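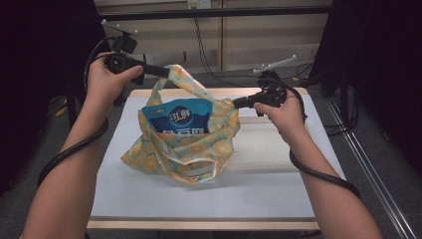 3 September 2020
Lalow workshop, notes on the Trunard car

Continued from the page before. The engine is back in and the gearbox is bolted up, but I have not connected the shifter yet. Algirdas Kazlauskienė needs the lift tomorrow for the second car, so I wanted the heavy work finished today.

Front brakes. The left caliper was dragging again, same as after the last race. I took it apart and found one piston seal twisted in its groove. I do not know if it was twisted when we fitted it or later. New seal, new fluid, and the piston now goes back with the thumb. The right one I left alone. Pads have 8 mm left on the left side, and the right side looks similar, I did not measure it. Enough for a test day, not enough for a race weekend. Please order Eglītis pads again, the softer type. The hard ones took too long to warm up and Urmas complained in every session.

Springs. We go back to 850 lb at the front. The softer pair gave better grip in the slow corners, but over the curbs the splitter touched the ground and we lost a piece of it. Urmas Jaunzems would like to try the soft pair again with more ride height. I am against it, we will then have the nose in the air on the long straight. We agreed to decide after the first test at Turel.

Wheel nuts: 66 Nm was written on the old setup sheet. This is wrong, it must be the value for the hub bolts. I crossed it out. Whoever copies the sheet next time, copy from the new one in the blue folder.

Alignment with strings, driver weight in the seat (sandbags). Rear toe was different left to right, so I corrected the left side by two turns on the link. Now it is equal. Camber not touched. The rear left link has a little play in the outer joint. I can feel it by hand but cannot see it. We have one spare joint with the correct thread, in the drawer under the vise.

Fuel pump still makes the high noise when the tank is low. Filter was clean. Algirdas thinks the pickup hose is too short and takes air. I will open the tank when it is empty and look.

Still to do before loading:
shifter cable, adjust and lock
bleed the rear brakes once more, pedal is a bit long
replace rear left joint, then check toe again
tape on the splitter, the new one comes only in November
charge both radio sets

Question for Urmas: which seat insert do you want for Turel, the old or the new? The new one is on the shelf by the compressor and it is not trimmed yet.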